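Search this site Go

Veronica Bratu runs the test bench at Zanalum, and I'd gone to Nitstead to pester her about money. Specifically, how do you budget for a robot arm when you're a small outfit and the quotes make your eyes water?

"You don't start with the arm," she told me, pouring the tea. "Everyone does! We did. Then we'd got 19 lines on the spreadsheet and the arm was only one of them."

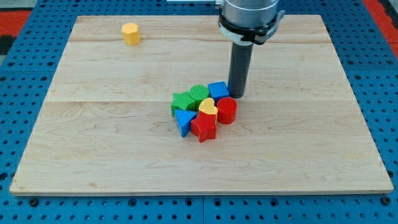 Budgets go wrong in the small stuff, she reckons. Clamps, brackets, a decent table, spare tools for the end of the arm (they get bent, trust me). Her own trials are pushing toy-sized blocks about on a plain wooden board with a straight rod, and I did wonder where the clever fingers were. "A rod's cheap," she said. "If it can nudge a star up against a heart, I've learnt plenty before I sign for a proper hand."

Her colleague Đức Châu wanted the hand first, and they argued over it for 2 months. She won, mostly. The quote from Hurkico is still pinned up, and she'll look at it again in August.

I asked what she'd do differently. "Ring people who've already bought one. And put money by for training, I left that out completely."

Comments

Mỹ Đoàn: We forgot training as well. Painful!

Tùng Quách: Did she say what the table cost? Ours was more than I'd planned for.

Recent posts
Leasing or buying your first arm
Cúc Lục on second-hand kit
A day out at Âu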